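May, 6.40am

Up since 4. Boiler man from Plullero rang at last, wants 78 pounds just to come and look. Said fine. What else do you say. Kettle on, toast burnt, ate it anyway.

Still no decision on moving to Esport. Went round and round it in bed.
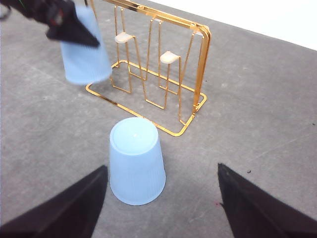
So what is actually stopping me? The rent, mostly, and the bus, which only runs 3 times a day from Ponce and never when you want it.

Flat there is lovely though. Big window over the yard. Smaller kitchen, would have to get rid of half the plates and the good pan. Wrote a list of what to keep, lost the list. 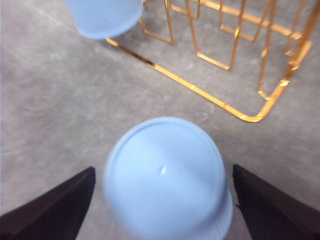

Later, nearly 9pm

Rushed all day. Rerkon sent the wrong curtains agian, too short by a mile. Phoned, on hold 19 minutes, then cut off. Phoned back. They will "look into it". Packed them up in the hall where I will trip over them till they're collected.
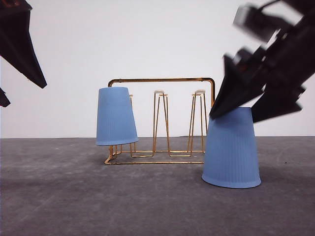 and the tape ran out half way so the box is tied with string. Looks dreadful. Don't care.

Rain came on at teatime, washing still out, ran down in slippers. Everything back in over the chairs. Soup. Second bowl of soup. Boiler making that knocking noise again, had to turn the radio up.
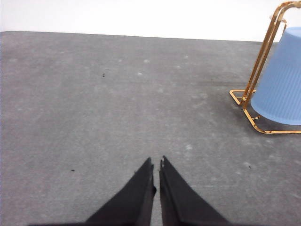 Then did the sums on the back of the gas bill. Could manage Esport if I drop the swimming and stop buying lunch. Dont want to drop the swimming. Ring the agent in the morning before work, ask if they'd hold it till the end of the month. Must also get tape, milk, stamps. Bed now, feet freezing.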